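Storing caps on open shelving in a shared workshop

Posted 11 December 2021 by Erasto Mfaume

I am responsible for the supply room of a small training workshop operated by Masanja. We keep a stock of black caps, which are issued to participants at the start of each course and to visiting staff on request. Until September the caps were stacked in cartons, one inside another, and a considerable number came out with creased crowns and brims bent on one side. Those could not be issued. We have therefore begun hanging the caps from the upper levels of a tall white shelving unit which stands against the brick wall of the workshop.

I would be grateful for advice on three points. First, is hanging suitable for caps that may remain in place for several months? Second, should the caps be covered, given that the room is in daily use? Third, what is the best arrangement for the shelves underneath, where we keep clear bins of mixed supplies and a number of small boxes?

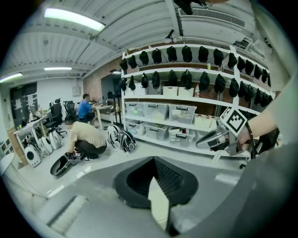
The caps are hung with the brims facing outward so that a person standing on the floor can see the condition of each one without handling it. The same shelves hold clear bins with white lids, and a small red fire extinguisher stands on the middle shelf. There is an air-conditioning vent high on the wall above the unit, and I am uncertain whether this is of benefit to the caps or whether it will bring dust down on them. The remaining stock, around 210 caps, is still in cartons in a separate closet.

Our budget for this work is modest. I have been offered a set of zippered garment covers by a supplier, Verken, but I would prefer not to purchase them if they are unnecessary.

Bonduron

Hanging is an acceptable method for structured caps, provided that the weight is carried by the closure strap at the back and the brim does not press against the cap beside it. I managed uniform stores for 20 years and used both methods. Caps on hooks kept their shape well. The damage we recorded came almost entirely from crowding, in particular where staff returned a cap to a hook that was already occupied. I would recommend one cap to one hook, without exception, and a gap wide enough to pass two fingers between neighboring brims.

On the matter of covers, I would not purchase them at this stage. A fitted zippered cover makes it difficult to see what is in stock and tends to be left open after the first week. A plain cotton sheet, laid over the upper shelf and allowed to hang down in front of the caps at the close of each day, will keep off most of the dust. It should be washed monthly. Black fabric shows lint very readily, and a soft brush kept near the shelf will be used far more often than one kept in a drawer.

With regard to the vent, you may test the matter simply. Place a sheet of dark paper on the top shelf and leave it undisturbed for 6 days. If a visible film has settled, the air direction should be adjusted away from the shelves, or the filter should be examined. Please also consider direct sunlight, which you have not mentioned. Black caps will fade toward brown on the exposed side if they hang near a window for a season.

The cartons in the closet should be addressed as well. Caps may be nested safely if the crowns are supported with tissue and the carton is no deeper than the caps require – a deep carton invites people to press down on the contents in order to close the lid.

Bestley

Bins are fine where they are. Put labels on the front and not on the lid, because lids get swapped. Heaviest bins on the lowest shelf.

I would look at the extinguisher. Ours had to be moved to a wall bracket beside the door after an inspection, with a sign over it. Requirements differ from place to place, so ask your own safety officer.

Erasto Mfaume

I thank both contributors for their replies. The paper test will be carried out this week, and I have decided against the covers for the present. The position of the extinguisher has been referred to our safety officer. The unit is not near a window, although the room does receive some afternoon light from the loading entrance.

One further point of information for other readers. The unit is rated by its maker for 800 pounds when evenly loaded, so the weight of the bins is not a concern, but I had not considered placing them by weight and will now do so. New labels will be fixed to the front of each bin at the same time. As for the stock in the closet, I will repack it with tissue in shallower cartons before the next course begins, starting with the caps at the bottom, as these have been under pressure the longest.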